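Snacks on the white table: the October gallery

Hello again! A new batch is up, all food and drink this month, and all of it photographed on the big white table against the grey wall panels. I did promise shoes, I know, but I got hungry and Lâm Đoàn came round on Friday with a bag of bits from the Dizon, so shoes will have to wait.

I've been keeping this gallery for two years now and it has grown to over 3,264 pictures, mostly of ordinary things on ordinary surfaces. If you're new, the older pages (fruit bowls, tea towels, the long run of mugs) are in the archive, and Liis Priedītis has very kindly sorted the mugs by colour. Go and look at the green ones!

A few of you wrote in after the September page to ask why I like such plain backgrounds. Well, I find I look harder at a thing when there isn't a tablecloth shouting behind it. Asger Kirkegaard disagrees and has sent me a tablecloth. It's very nice, Asger, it's on the kitchen table and it's staying there.

I'm fond of snacks as a subject because the shapes are so different from each other, and you can shuffle them about for ages (I did) before you settle on a row you like. My favourite from the batch is this one, mainly for the apple, which is such a deep, moody red next to that pale egg.

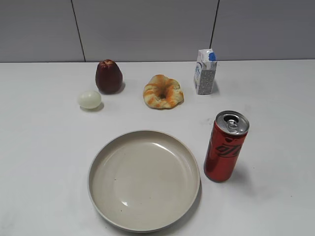
Apple, peeled egg, pastry ring and milk carton, with a soda can and a plate for company.

I do love the lumpy golden pastry too, and the little peaked top on the milk. Kiều Vương wants a print for her pantry door, so I'll be ordering prints next week. If you'd like one as well, leave a note in the guestbook with the size you're after.

Shoes next month!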